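A morning at the Drostex open day

We got there at nine with rain on our collars and were given a lanyard, a paper cup of very good coffee and a sheet of stickers for the children we had not brought. Drostex opens its training building to visitors every March, and I had been meaning to go for years, mostly because I sew. I have sewn curtains, quilts, a wedding dress and one extremely unwilling zipper into a tent, and when a neighbor told me there was a whole floor devoted to stitching practice I put my name down that same evening.

The suturing room is up on the second floor, past the bookshop, and it was the part of the day I had come for.

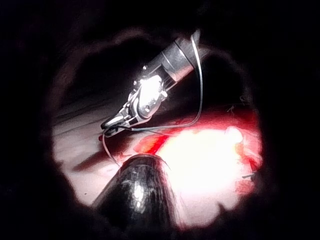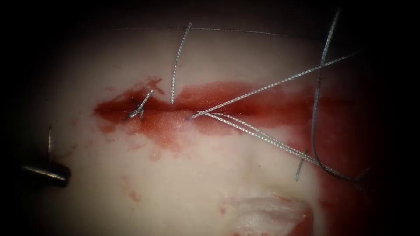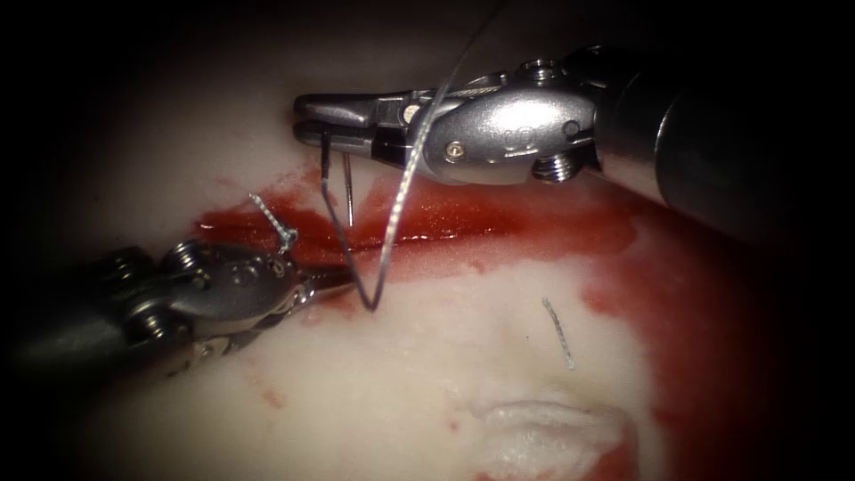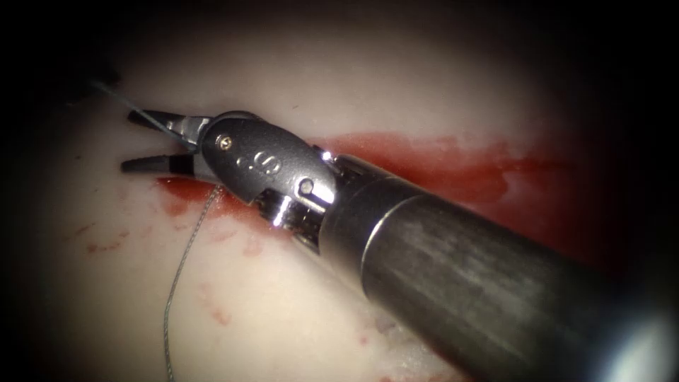 Suturing practice on the second floor. The finished knot is in the second picture, and the curved needle is in the third.

Our guide was Kirsty Wihongi, who teaches on the floor and has the kind of voice that carries without ever getting loud (I was at the back and heard every word). She let us stand and watch the screens for a good long time before she explained anything, which I liked very much. You notice more when you have to puzzle it out for yourself. The first thing I noticed was the needle — curved, tiny, and shiny as a new dime. I own a few curved needles for upholstery, and I have always thought of them as the awkward cousins in the drawer, but of course a curved one makes perfect sense when you can't get your hand around to the other side of the work.

The second thing was the thread. I had expected something like fishing line, smooth all the way along, and up close you can see the braid in it, a little zigzag with light and dark flecks, very like the cord I use for piping cushions. I asked whether braided thread frays at the end the way mine does. Kirsty laughed and said it behaves well enough if you leave it alone, and that beginners never leave it alone. They fuss with the tail. I felt rather seen, as my daughter would say.

There was a lot of talk about loops. A long thread wants to wander, and on the screen it swings out in great curves that look lovely and are a perfect nuisance. Kirsty told us that a good part of the early lessons goes into managing the slack: knowing where your spare thread is, keeping it off the bit you want to see, and pulling it through without dragging at the edges. I have told my quilting group exactly the same thing, with less at stake and more cake.

Then we got to knots, and I could have stayed all day. A stitched cut is closed one knot at a time, each one standing by itself, so that a poor one doesn't spoil its neighbors. A gentleman in our group who ties his own fishing flies wanted to know how tight is tight, and the two of them had a long and happy conversation about it while the rest of us shuffled forward to look. The answer, as far as I followed it, is that the edges should meet and stay comfortable. Too tight and you pucker the whole thing, just as you would a hem in thin cotton.

After that we were let loose on the practice tables next door. There were 28 of us split over 20 places, so we took turns, and each place had a foam pad with a slit in it, a needle holder and a short length of thread. I am sorry to say that a lifetime of sewing was almost no help to me! You hold nothing in your fingers, you turn your wrist to follow the curve of the needle, and every habit I have from sixty-odd quilts told me to push straight through. I managed six stitches. The third was quite handsome. The woman beside me, who had never so much as sewn on a button, did a beautiful neat row and was invited to keep her pad.

Lunch was in the Bever hall downstairs, soup and rolls, and the lentil ran out early, so go down promptly if you visit. In the afternoon there was a talk on the history of needles in the Kelemen room, which was warm and dim and came straight after the soup, and I will admit I missed a piece of the middle. The display of old needle cases outside it is well worth your time, especially the little ivory-colored one shaped like a fish.

Parking is on the Trovetti side of the building, with a covered walk to the door. The elevator is by the bookshop, and there are stools in the suturing room if you ask for one. Booking opens in January and the whole day is free, coffee included. I have already put my name on the list for next year's, and I've been practicing on a sponge with one of my upholstery needles in the meantime.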